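Progress report: perception and control software for disassembly of desktop computers
Project: Cladeo
Reporting period: to the end of January
Prepared by: Minttu Koskela
For: Corrado Leone, program office

Status

Work packages 2 and 3 are on schedule. Work package 4 (task planning) is behind by two weeks, for the reasons given under Planning. No change to the budget is requested. One change to the order of deliverables is requested at the end of this report.

Perception

The part detector has been retrained on images from the wrist camera only. The earlier model mixed wrist images with images from the fixed overhead camera, and it did poorly at close range, where a single cable bundle can hide most of a connector. The new training set has 700 labeled wrist images. Of these, 262 were labeled again from scratch after Bogdan Husar found that two labelers had used different rules for cables: one marked the whole visible run, the other only the last few centimeters before the plug. We now use the second rule everywhere, as the planner only needs the end that can be pulled.

The gripper itself is masked out before detection. The mask is computed from the joint angles and the CAD model of the fingers, then widened by a small margin. Without it the detector produced false screws on the finger links, which have hex-socket screws of their own. With the mask on, these false detections no longer appear in the test set. The cost is that any real screw lying inside the margin is also lost, and the arm has to move to a second viewpoint to find it.

Remaining problems in perception are the following.

Black connectors against black cable sleeves are still missed more often than any other part. Adding light at the wrist helped, but it caused glare on bare metal such as drive cages and CPU brackets. We are testing a short exposure pair in place of a brighter lamp.

Depth is unreliable over ventilation grids. The sensor returns a mix of values from the panel and from whatever lies behind it. For now the software treats any region classed as a grid as a flat plane fitted to its borders.
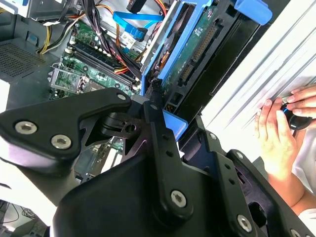

Control

The force-limited pull routine has been rewritten. The old version commanded a position and stopped when the measured force passed a threshold. It tended to overshoot when a plug came free suddenly. The new version regulates force directly and limits speed, with a separate limit on total travel. If the travel limit is reached and the plug is still attached, the routine opens the fingers, backs off along the approach path and reports a failed pull to the planner. It does not retry by itself.

Contact detection now runs inside the control loop and no longer in the logging process. This removed a delay that varied with disk load and had been blamed on the force sensor. Tadeusz Zalewska has updated the interface notes, and the old topic will be kept for one more release so that the analysis scripts do not break.

Stopping behavior when a person reaches into the work area has been reviewed. The software stop is a convenience for the operator and is not part of the safety case, which still rests on the hardware circuit. The code comments said otherwise in two places and have been corrected.

Planning

The planner represents each computer as a graph of parts and the things that hold them: screws, latches, plugs, and cables that cross over other parts. The last of these caused the delay. In the first design a crossing cable was treated as a fixed obstacle, so the planner would refuse to remove a part that a person would free by pushing the cable aside. We have added a "move aside" action with its own preconditions. It works in simulation. On the arm it has been run only with the operator confirming each step, because cables spring back and the graph is then wrong.

To deal with this, the graph is rebuilt after every move-aside action from a fresh set of views. A rebuild takes about 14 seconds, most of it spent moving the arm between viewpoints. Fouad Khalaf is working on a partial rebuild that looks only at the region around the moved cable.

Tooling

The replay tool, Odel, can now step through a recorded run with camera images, joint states, forces and planner decisions on one time axis. Most of the labeling errors described above were found with it. Runs recorded before the change of time source cannot be loaded without conversion. A script exists, and we will convert old runs as they are needed.

Continuous testing covers the control and planning packages. The detector is tested by hand before each release. Automating this depends on the shared compute server, where we are waiting for an account with storage rights.

Next period

Finish the partial rebuild and measure it against the full one on the arm.
Run the move-aside action without step confirmation, at reduced speed.
Decide between the exposure pair and a polarizing filter for the wrist camera.
Write the detector release test.

Request

We ask to deliver the Odel documentation before the planner report, and to move the planner report back by two weeks. The documentation is close to complete, and the planner report would be of little use without results from the partial rebuild. Please confirm by reply to Minttu Koskela.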